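Cesta de plástico Trunside, naranja: cuatro meses después sigo sin entender las cinco estrellas

Reseñas de casa y cocina
27 de febrero de 2021

Compré la cesta Trunside porque la que tenía se rajó por una esquina y porque todo el mundo hablaba bien de ella. Desconfío bastante de los objetos de plástico con muchas alabanzas, sobre todo cuando las alabanzas dicen cosas como "me ha cambiado la cocina". Una cesta no cambia una cocina. Sostiene tomates, si está bien hecha, y los deja respirar, si tiene huecos donde debe.

La pedí en naranja. La venden también en un gris bastante triste y en un verde que en la web parece una cosa y en la tienda otra. El naranja no engaña a nadie: es muy naranja. En mi encimera desentonaba tanto que la primera semana la guardé en un armario, y solo la saqué cuando necesité un sitio para los pimientos.

Lo que promete la etiqueta

La etiqueta habla de "ventilación total", "cuidado de la fruta" y "fácil limpieza". Vamos por partes. Lo de la ventilación se refiere al fondo, que es una rejilla de listones. El aire pasa, claro. También pasa la tierra de las patatas, las pieles secas de la cebolla y cualquier cosa más pequeña que una uva. Si la pones sobre la encimera, la suciedad queda debajo, y lo descubres el día que la levantas. Yo he acabado metiendo una bandeja fina debajo, con lo que la ventilación total se queda en ventilación parcial, y tampoco he notado la diferencia en los tomates.

Lo de cuidar la fruta es más discutible. Los listones no tienen aristas vivas, eso lo reconozco, y las esquinas redondeadas ayudan. Pero un melocotón maduro apoyado ahí dos días coge la marca del listón igual que en cualquier otra. Con los cítricos y las manzanas no pasa nada, que es lo mismo que diría de un cubo.

La limpieza sí es fácil si se hace enseguida. Si se deja secar zumo en la rejilla hay que ir hueco por hueco con un cepillo, y a mí se me acaba la paciencia en la tercera fila. No la he metido en el lavavajillas. El folleto dice que se puede "en el programa adecuado" y no aclara cuál es ese programa.

Capacidad y forma

Es rectangular, y eso lo agradezco. Las cestas redondas quedan muy bien en los catálogos y desperdician la mitad de la balda. Esta se arrima a la pared, deja sitio al lado y admite piezas incómodas: una cuña de sandía apoyada contra un lateral, una guindilla larga, tomates sueltos. Lo que no admite es orden. No hay divisiones, de modo que lo redondo rueda hasta donde quiere y lo fino se tumba contra la pared. Quien busque separar la fruta de la verdura necesitará dos cestas, y sospecho que el fabricante ya había hecho esa cuenta. 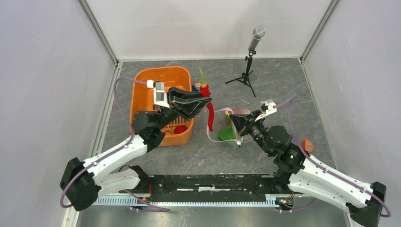
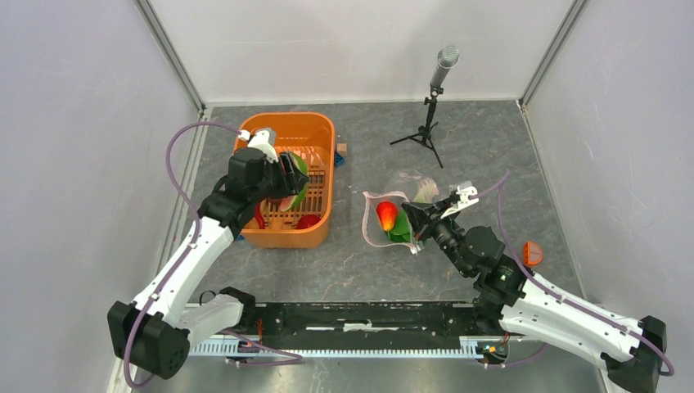 La cesta naranja, puesta en el suelo.

¿Cesta o bolsa?

Mi duda desde el principio era si hacía falta una cesta. Durante años he guardado la verdura en bolsas transparentes, las de toda la vida, y la comparación me parece más útil que enfrentar esta cesta con otra casi idéntica. He ido alternando desde diciembre con la compra normal de casa, sin termómetros ni balanzas, así que tómese como lo que es.

La bolsa gana en dos cosas. Se adapta a lo que lleva dentro y conserva mejor las hojas, que en la cesta se ponen mustias enseguida. También se dobla y desaparece en un cajón. Pierde en todo lo demás: se arruga, no se tiene en pie, hay que abrirla con una mano mientras se mete la fruta con la otra, y lo que queda al fondo se olvida. Un mango dentro de una bolsa acaba siempre tumbado encima de lo más delicado.

La cesta se queda abierta y deja ver lo que hay. Parece poca cosa, pero en mi casa ha servido para que la fruta se coma antes. Me cuesta dar el mérito a Trunside, porque cualquier recipiente sin tapa haría lo mismo. Mi vecina Thảo Đoàn usa una caja de madera de una frutería y tiene exactamente la misma opinión de su caja, que le salió gratis.

Al final he terminado con un reparto muy poco elegante: hojas y hierbas en la bolsa, dentro de la nevera; tomates, guindillas y fruta entera en la cesta, fuera. La sandía cortada no debería estar en ninguna de las dos más que el rato de llevarla de un sitio a otro.

Frente a otras

Antes de esta tuve una Drostum, algo más alta y con asas. Las asas se agradecen más de lo que pensaba - con la Trunside llena hay que meter los dedos por el borde y el plástico cede un poco. Ceder no es romperse, pero la sensación no es buena. La Drostum, a cambio, tenía el fondo liso y acumulaba agua si lavabas la fruta dentro.

También miré la de Etim, más cara y apilable. No la he usado, así que no voy a opinar sobre ella, aunque me hace gracia pagar más por poder poner una cesta encima de otra y no llegar a la de abajo.

Desgaste

Ninguna grieta de momento. El color aguanta, y eso que le da el sol por la tarde. Hay arañazos en el fondo que se notan al pasar el dedo. Un tomate muy maduro dejó una mancha que tardó 3 lavados en irse. El borde sigue recto, cosa que no podía decir de la Drostum a estas alturas.

Nota: una de las que compré para regalar vino con una rebaba de plástico en una esquina. La quité con una lija de uñas. La tienda ofreció cambiarla, pero el envío corría de mi cuenta, y ahí dejé el asunto.

A favor: forma rectangular, esquinas redondeadas, se ve lo que hay dentro.
En contra: el fondo deja caer toda la suciedad, no lleva asas, el folleto promete de más.

¿La volvería a comprar? De oferta, sí. Al precio completo me iría primero a preguntar en la frutería si les sobra una caja. Si alguien ha probado la versión grande, que me diga si el fondo se comba con melones; el fabricante asegura que no y no me lo termino de creer.

Puntuación: 3 sobre 5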